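Stungate: tube rack demonstrations for contact-rich picking

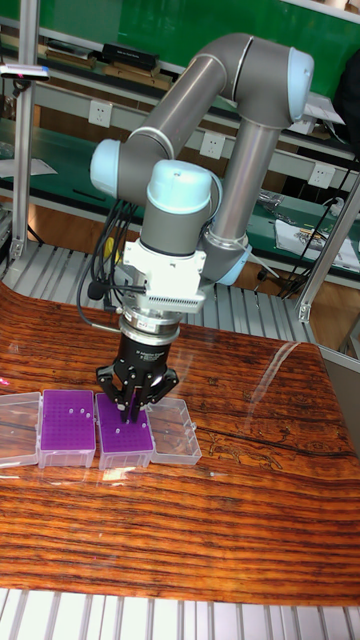

Summary

Stungate is a set of 683 teleoperated demonstrations of a single arm with a parallel gripper working on small tubes in perforated racks. It was collected to study one question: how much a policy gains from wrist force input when the target is small, light and surrounded by near-identical neighbors. The racks have purple tops and clear sides, and transparent boxes stand in the same row.

Maintainers: Rosalía Vallejo, Senyo Dramani
Operators: Valeriano Barroso, Ívar Lykkegaard
Release: January, second version

Contents

Each episode is one file with the following fields.

rgb_fixed: color stream from the fixed camera
joint_pos, joint_vel: arm state
wrench: force and torque at the wrist, bias removed at episode start
gripper_width: measured opening, in meters
action: commanded end effector delta plus gripper target
outcome: success, drop, miss or abort

Outcome labels were assigned by the operator and checked by a second person. Where the two disagreed, the second label was kept and the flag relabeled is set to true.

Tasks

transfer: take a tube from one rack and insert it in another
regrasp: lift a tube, lower it into the same hole, grasp again
clear: move all tubes from a rack to an open box

Insertion counts as a success only if the tube stays upright after the gripper has retreated. Tubes leaning on a neighbor are labeled miss.

Baseline

We trained a diffusion policy with and without the wrench input, using 4 seeds per condition and the same encoder. The force-conditioned policy did better on transfer and regrasp. On clear the difference was within seed variance. Most failures in the vision-only condition were grasps that closed on the rack top next to the tube. Configs are in baselines/, one per task.

Known issues

Clear plastic gives weak edges, and box walls are often missed by off-the-shelf segmentation models. The glossy wood tabletop produces reflections that move with the arm.

The wrench bias drifts in long episodes. Use scripts/rebias.py before comparing absolute forces.

Splits are by session. Do not reshuffle by episode, as rack placement is constant within a session and leaks into the test set.

Changes since version 1

Gripper width converted from raw counts to meters
Duplicate episodes in clear removed
Time sync corrected for wrench

Contact

Send label corrections to Senyo Dramani with the episode ID.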